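5. Fitting the storage bins

The Ludmont shelf unit comes with 2 side panels, a back made of flat panels, and 3 fabric bins. The bins ship folded. Finish Section 4 and check that the unit is level before you start.

5.1 Opening the bins

1. Take the bins out of the bag and unfold them on a clean floor.
2. Push the base board down inside each bin until it lies flat. The fabric tab on the board faces up.
3. Press the corners outward from the inside, working along the stitched seams. Creases from packing flatten out over a few days. Do not iron the fabric.
4. Check that the folded hem along the top edge is even on all sides.

Note: If a base board is missing or bent, order part 1779 from Ellham Customer Service.

5.2 Placing the bins

1. Wipe the panels with a dry cloth.
2. Set the bin down close to the panels with its top edge open. The tan fabric should stand up by itself.
3. Look at the joint between the panels. It should be a thin, straight line from top to bottom. If it widens toward one end, loosen the 2 rear screws, push the panels together and tighten the screws again.
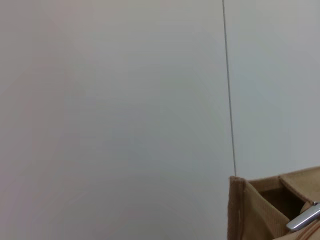

5.3 Loading and care

Put heavier items at the bottom. Keep the contents below the hem so the bin slides out freely.

Caution: Do not lift a full bin by its top edge. Support it from underneath with both hands.

Clean the fabric with a damp cloth and mild soap. Let it dry completely before putting anything back in. Do not machine wash, and take the base board out first if the bin has been soaked.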